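Flarnwood Help > Robots and automation > Teaching by hand / remote

Two arm teleop, packing a shopping bag. Robot copies my bad habits?

Posted by ponding_about, 5 June 2025

Hi all, quick one, on my lunch.

We're teaching a two arm setup to load and unload a paper-style carrier bag with snack packets. I drive both arms by remote (leader arms, one per hand), it records, then we train on the recordings. Got 188 runs so far. Trained on those last night and the result is... odd.

What it does: left arm goes to the rim fine. Right arm comes over the top, goes down towards the packets, then stops and hangs there. Sometimes goes up again, has a think, comes back down. Sometimes just sits until I kill it. When it does commit it's pretty good, grabs a packet, lifts it clear, no drama.

Thing is I do pause there myself when I'm driving. Hard to judge depth from where I stand so I stop above the bag and have a look before closing. Not every time. Most times.

So: is it copying my pause? Do I bin the lot and start over, or can I fix what I've got? Would rather not redo 188, my wrists are already complaining. Also is it worth keeping the left arm on the bag the whole time or is that just making it harder.

Second thing, different people drive differently. The other two on the project grab from the front of the bag, I go for the middle. Does that matter?

Thanks in advance, will check back tonight

Ollton
Yes it's copying you. Very common. At the pause the pictures all look the same and the right answer in your data is mostly "don't move", so it doesn't move. Then next tick, same picture, same answer. Stuck for ever.

You don't need to bin anything. Trim the pauses. Go through each run, find the stretches where neither arm moves and the gripper doesn't change, cut most of that out. Leave a few frames so it isn't a jump. You can script it: joint speed under a threshold for more than half a second = cut. But watch the grippers, closing on a packet looks like "not moving" if you only check the joints. I lost a good chunk of a dataset that way, trained a robot that never learnt to squeeze.

Then going forward, sort out the reason you pause. You can't see depth. Either move your chair or drive off a screen showing the wrist view. If the robot only gets the cameras then you should only use the cameras as well, otherwise you're acting on stuff it hasn't got.

Ours is much the same job, left on the rim, right coming in over the top of the packets:
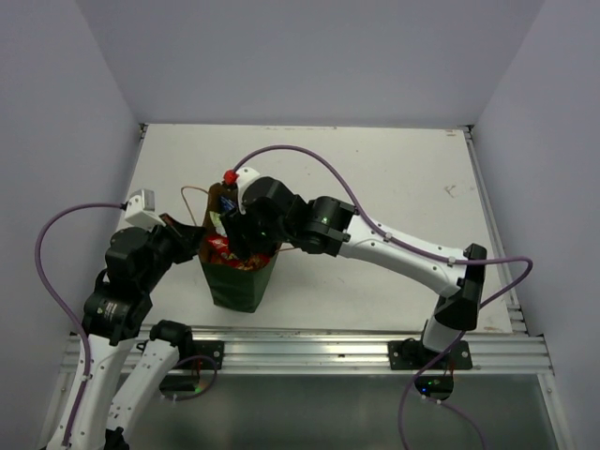 What I'd do, in order

1. Copy the dataset first. Don't trim your only copy.

2. Trim the still bits, script then eyeball a dozen or so by hand. You'll find at least one where the script ate something it shouldnt.

3. Retrain on the trimmed lot before recording anything new. Otherwise you won't know which change did it.

4. If it still hovers, record maybe 27 new runs starting from the hover. Right arm already over the bag, recording on, go straight down and grab. No looking about.

5. Agree one grab order with your other drivers. Front packet first, then work back. Write it on a bit of tape by the leader arms. Mixed styles are OK if you've got thousands of runs, with 188 it'll average you all out and go for the gap in between.

6. Practise a few with recording off at the start of each session. First runs of the day are always rubbish.

Left arm, keep it on the rim. Bags shift when you pull on something that's wedged. But start it in the same sort of place each run, and if the bag has cord handles decide now whether you go inside them or outside. Handle snagging on a finger cost us most of an afternoon.

Oh and check your cables along the forearms before a long session. If one pulls tight when the arm reaches across you'll start steering round it without noticing, and that goes in the data too.

Joseph
Just get more data. We were at 87 and it was useless, at 2,334 it was fine. Didn't trim anything.

Ollton
^ would work but that's weeks of driving. Trim first.

Pondel
Agree with Ollton on trimming, one bit to add. Check how many steps ahead your policy predicts. Ours was set very short and it hovered, made it longer and nearly all the dithering went, same data. It commits to a whole chunk of movement so it carries through the pause. Too long though and it won't react if the packet slips. One line in the config, try that tonight while the trimming script runs.

Also vary where the bag stands a bit. Few cm each way, slight turn. If it's always on the same spot it learns the spot and you find out in October when somebody wants a demo on another table.

ponding_about
Brilliant ta. Ran the trim script, I was paused for almost a third of every run, bit embarassing. Retraining now with longer chunks as well (yes I know, two changes at once, I'm impatient). Tape is on the bench. Going with handles outside.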